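# About Damitari

Damitari is a test and evaluation workshop. We assess whether robot arms, fitted with ordinary grippers, can carry out chores that people currently do by hand, and we publish what we find. The chores fall into two groups: household work (folding, wiping, loading, sorting) and light shop-floor work (assembly, kitting, repair of small equipment). We do not build or sell robots. Clients pay us for measurements, and the method is the same whether or not the answer suits them.

## Background

The workshop was set up by Jocelyn Villanueva and Teodoro Rivera, who had worked together in equipment repair and had sat through a large number of automation sales presentations. Most of those presentations showed a task being done once. Neither of them could find figures for the same task done all day, on parts from different makers, by someone other than the supplier's own engineer. Damitari was started to produce those figures.

The first project took place in a rented unit with one arm and a box of old door hinges. We now occupy 170 square metres, divided into a household side, with a sink, a cooker and a short flight of stairs, and a bench side, where the repair and assembly work is done.

## What we test

A task enters the programme when a client asks for it or when enough readers of our reports do. Each task is written up as a sheet before any machine is involved. The sheet gives the starting condition, the finished condition, the permitted tools, the time a trained person needs and the damage that counts as a failure. There are 58 sheets in the current catalogue.

Bench tasks are grouped by the hardest movement they contain:

- placing a part on a flat surface
- placing a part in a slot or holder
- pressing a part home against resistance
- routing or connecting a cable
- releasing a latch, lever or clip without breaking it

The second group is where many bench programmes start, since the target is fixed and its position can be taught in advance.
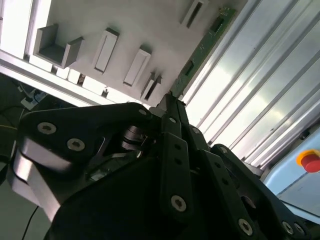 Tolerances matter more than payload here. An arm that can lift several kilograms may still fail to enter a slot if the part has turned a degree or two in its grip. A person corrects for this by feel and seldom notices doing so. For a machine, the correction has to come from a force reading, a camera or a chamfer on the holder, and our sheets record which of these was relied on. A result obtained with a special holder is reported separately from one obtained with the standard part.

## How a trial is run

A full trial consists of 800 attempts at one sheet. Shorter trials are available for early prototypes, but we do not publish a success rate from them. The attempts are spread over several shifts and at least two operators, and the parts are changed for different ones at fixed points.

Every attempt is scored under one of four headings:

| Score | Meaning |
|---|---|
| Complete | Finished condition reached with no help |
| Recovered | The machine failed, tried again by itself and finished |
| Assisted | A person had to step in |
| Damaged | The part, tool or surroundings were harmed |

"Recovered" and "Complete" are never added together in our reports. Clients sometimes ask for this and we decline. A line manager needs to know how often the cell will stop and think, as it affects everything downstream.

Marites Mangubat is responsible for the scoring rules and for checking the scores against the recordings. Where she and the operator disagree, the lower score stands.

## Where things are at present

Our general position, revised each November, is that machines are ready for some shop-floor chores and very few household ones. Picking a known part from a known place and putting it in another known place is settled. Work that involves cloth, liquids or other people's clutter is still poor. The stairs have been used mainly by staff.

Computer repair lies between the two. The parts are rigid and follow published dimensions, which favours the machine. They are also packed closely together, they differ from one model to the next, and a good many of them are held by small latches meant for fingertips.

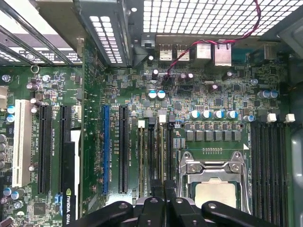
Memory modules are a fair example of the difficulty. Both latches, where there are two, must be open before the module goes in. The notch has to face the correct way. The push must be even along the length and firm enough to seat the contacts, and the board beneath should not flex. A technician does this in a few seconds. Ermelinda Frade, who writes most of our bench sheets, split the job into separate sheets for opening, aligning and seating, so that a client can see which stage is losing attempts. Alignment is usually blamed at the start of a project, and seating is more often the cause by the end.

Expansion cards raise a further problem, in that the gripper must reach the card without touching its neighbours. Fingers wide enough to hold a card steadily tend to be too wide for the gap beside it. We ask clients to state their finger width at enquiry stage.

## Reports

Completed reports are sent to the client and, after an agreed delay, placed in our open library. The library holds more than 750 trial records, including those that ended early. Two series are kept up regularly:

- **Diritz**, for bench and assembly work
- **Allar**, for household work

Both use the same scoring table, so a result in one can be read against a result in the other. Jocelyn Baluyot edits the two series and deals with corrections. A corrected figure is printed beside the original, which remains legible.

## Working with us

Enquiries should name the task, the arm, the gripper and the number of part variants. Visits to the workshop are by appointment. Closed shoes are required on the bench side and long hair must be tied back.

Parcels go to the Dizon entrance at the rear of the building. The front door has no step-free access at present.

Page last revised 21/06/2025.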